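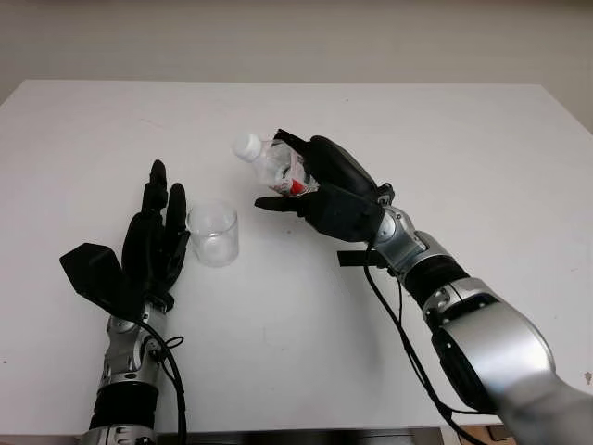 The pump on Zerwood 3 quit at two in the morning, and I was the one holding the coffee.

I'd been on the lease since April, long enough to know what the amp chart ought to look like and not nearly long enough to know why it didn't. The line on the chart had been running along nice and flat, then it got hairy – little spikes, like somebody had sneezed on the pen – and then it just dropped to nothing. Underload trip. I wrote that in the log and felt pretty good about it.

Then I called Rozália Antal, who had slept maybe an hour.

"Did you restart it?" she said.

"Not yet."

"Good. Don't touch it. Is it backspinning?"

I had no idea. I went out with my flashlight and stood at the wellhead like I could hear something going on a mile under my boots. All that fluid sliding back down the tubing, turning the pump the wrong way, and here I was with my hand on the tree like a vet with a sick cow. Try to start one of those while it's spinning backward and you can snap the shaft. I'd read that. I'd even underlined it.

So I waited. The guy before me, back when Vireck had the field, used to sit out the wait in his truck with a paperback, and he'd left a stack of them in the trailer. I got through 52 pages of a western with the last chapter torn out. Casing pressure was reading 661, higher than I liked, and I kept getting up to see if it had changed its mind.
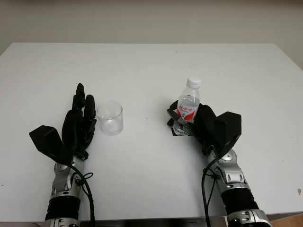 Gas, Gerasimos Psarras told me over the radio when I read him the number, you've got gas in that pump and it's choking on it, so bleed the casing down slow and quit staring at the gauge.

I bled it down slow. I did not quit staring at the gauge.

It was getting light when Rozália's truck came up the road, dragging a big tail of dust. She looked at the log, looked at the chart, and put her thumb on the place where the spikes started.

"You saw this?"

"I saw it."

"When?"

I thought about lying. It would've been easy, too – I was the only one out there. "Roughly midnight," I said. "I figured it would settle down."

She nodded for a while. Then she gave me the pen and had me write that in the log too, with the time, and she stood next to me while I pushed the start button.

Last updated: 7/14/23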